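Regrouting a Tiled Counter or Tabletop

Tile surfaces in kitchens and utility rooms usually fail at the grout before they fail at the tile. The method below covers removal and replacement of cement-based grout in joints up to 1/8 inch wide. Wider joints take sanded grout and a slightly stiffer mix, but the sequence is the same.

Tools and materials

Grout saw or oscillating tool with a carbide blade
Utility knife
Shop vacuum with a brush attachment
Unsanded grout, polymer-modified
Rubber float
Two buckets and a hydrophilic sponge
Painter's tape
Color-matched silicone caulk
Penetrating sealer

Checking the tile first

Tap each tile with the handle of a screwdriver. A hollow sound means the tile has lost its bond with the substrate. New grout will crack around a loose tile within weeks, so reset it before going further. Press on the surface near the edges as well. If the substrate flexes, add support from underneath.

Probe the joints with the point of the knife. Grout that powders or lifts out in strips has to go. Sound grout that is only stained can often be cleaned with an alkaline cleaner and recolored.

Removing the old grout

Clear everything off the surface and tape the adjoining wall and any exposed trim. Run the saw down the center of the joint with light pressure, then work toward each side. Remove grout to at least two-thirds of the tile thickness. Shallow removal is the most common cause of early failure. At intersections, stop the power tool short and finish by hand. Glazed edges chip easily, and a chip can't be hidden with grout.

Wear a respirator rated for silica dust and keep the vacuum nozzle next to the blade.
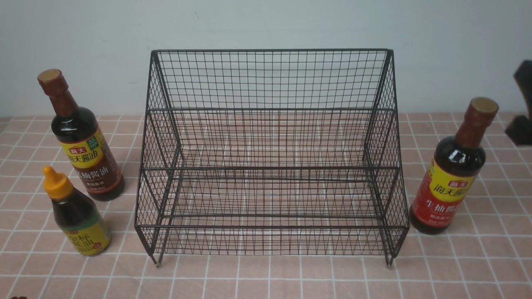

Vacuum the joints twice, then wipe the surface with a damp sponge. Let it dry before mixing. Any dust left in the joint acts as a bond breaker.

Mixing

Add powder to water, not water to powder. Mix by hand or with a paddle at low speed to the consistency of smooth peanut butter. Let the mix slake for 5 minutes, then stir again without adding water. Excess water weakens the grout and causes blotchy color, which shows most on white and light gray.

Filling the joints

Hold the float at a low angle and push grout into the joints on the diagonal. Make a second pass with the float nearly upright to scrape off the excess. Cover only as much area as can be cleaned before the grout firms up. Leave the joint between the counter and the wall empty. That joint moves and should be caulked.

When the grout resists a fingertip, wipe diagonally with a wrung-out sponge, turning to a clean face after every stroke. Change the rinse water often. Buff off the remaining haze with a dry cloth.

Curing and sealing

Keep the surface out of use for 3 days. Apply the caulk once the grout is dry, and tool it with a wet finger. Wait 7 days before sealing, or longer if the grout manufacturer says so. Apply sealer to the joints with a small brush and wipe any off the tile before it dries.

To test the seal, put a few drops of water on a joint. If the grout darkens, apply another coat.

Baltazar Cervantes
Updated September 29, 2023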